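What the Robot Left on My Desk

By Tien-fu Kuo
April 23, 2020

I work in returns. If you ever bought a board game from Gilis and sent it back with a note saying a bishop was missing, there's a decent chance I read your note. I've been doing this for 13 years, long enough that I can tell from the rattle of a box whether it's worth opening (most are, a few really aren't).

Last June the company put in three robot arms at the Stumuvside warehouse, and since then I've been asked by pretty much everyone I know whether I'm scared for my job. My brother-in-law asks every time we talk. I've never had a good short answer for him, so here's the long one.

The arms do the picking up and putting down. A returned item goes into a booth, the gripper comes in, takes hold of it, turns it over for the cameras and sets it in a bin. Then Clerkix, the software that runs the whole show, decides whether it goes back on sale, goes to parts or goes to a person. I am the person. So are Fang and the rest of our bench.

Before all this, we did the lifting too. A slow shift was 399 boxes and a bad one was 1,000, and my wrists knew the difference. I don't miss that! Anybody who gets misty about the dignity of lifting boxes is welcome to come and borrow my wrist brace. When people write gloomy columns about automation I always want to ask which part of the job they think we were so attached to.
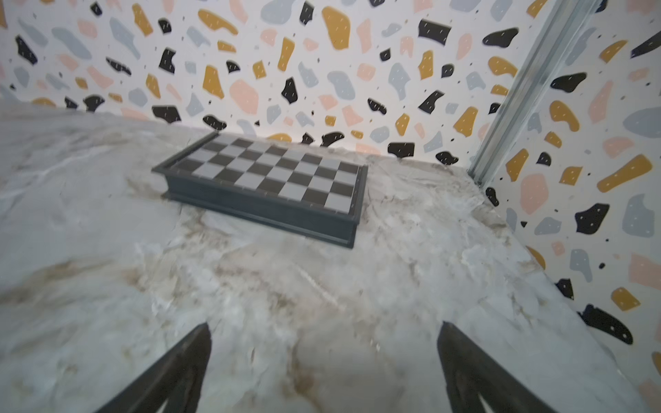
A folding chess set in the booth, closed, with the gripper open in front of it.

But something did go missing, and it took me months to put a finger on it. It was the easy ones. You used to get a run of simple returns, nothing wrong with them, just somebody who got two for their birthday, and your hands would keep moving while you talked to whoever was next to you. I learned half of what I know about this work in those stretches. Fang taught me how to check a hinge without forcing it while we were both doing something else entirely.

Now the machine takes the easy ones and we get what's left, which means every single item on my desk is an argument. Is this scratch from the customer or from us? Is a set with one replaced knight still a set? I like those questions, I really do, but I used to get maybe a dozen a day with breathing room in between. Now it's the whole day, and the screen shows how long I've spent on each one.

That timer is my real complaint, and I'd like to point out that it has nothing to do with the arms. A person picked that number. Somebody looked at how fast we went when most of the pile was easy and decided we should go just as fast when all of it is hard. You can't blame a gripper for that.

We've asked for two changes. One is to drop the timer on anything Clerkix has kicked over to us. The other is to send a share of the plain returns back to the bench, mostly for the new hires, who at the moment start on the worst stuff with no warm-up at all. The first request is being looked at. The second got a laugh in the meeting, and I'm going to keep bringing it up.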